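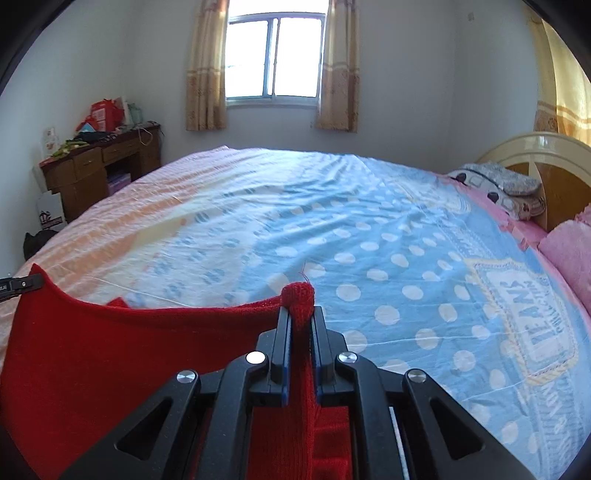 Kerekes knitting pattern notes

Hi, and thanks for stopping by! This is my ever-growing pile of sweater and hat patterns, typed up from my own notebooks and a few shoeboxes of loose pages. I started it because I kept losing the pages I liked best, and then Kurniawati Lumbantobing asked if she could borrow the lot, so now it's a proper dataset (sort of).

What's in it

There are 2,637 rows in patterns.csv, and each row is one instruction from one pattern. So a hat might be 25 rows and a big cabled cardigan can easily run past 60. The columns are:

pattern_name – whatever I called it at the time, sorry
row_no – counts from the cast-on edge
instruction – plain words, no chart symbols
yarn – the yarn I used, so lots of Ilow and Femero
needle_mm – in millimeters, always

Sizes live in their own file, sizes.csv, and you join the two on pattern_name. If a pattern has no line in there, I only ever made it in one size.

Things to watch out for

I write "k2tog" in the newer patterns and "knit two together" in the old ones. Same stitch! I keep meaning to fix it. Andor Fekete sent me a little script that swaps one for the other, and it's in the tools folder if you want everything to match.

The Galonari pullover is in there 3 times. The first version has sleeves made for a gorilla, the second has a neck I couldn't get my head through, and the third is the one you want. I left the other two in because the yoke on the first one is still my favorite.

Gauge is missing for most of the hats. I just don't swatch for hats – I cast on and hope.

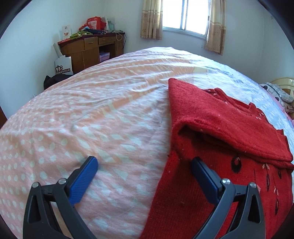 Using it

Knit from it, print it, feed it to your chart software, whatever you like. Please don't sell the patterns as they are. Finished sweaters are all yours, sell as many as you can stand to make.

If you spot a row where the stitch count goes wrong, open an issue with the pattern name and row number. I knit in the evenings and usually answer after 9 p.m. The next batch is mostly mittens and should be up in December.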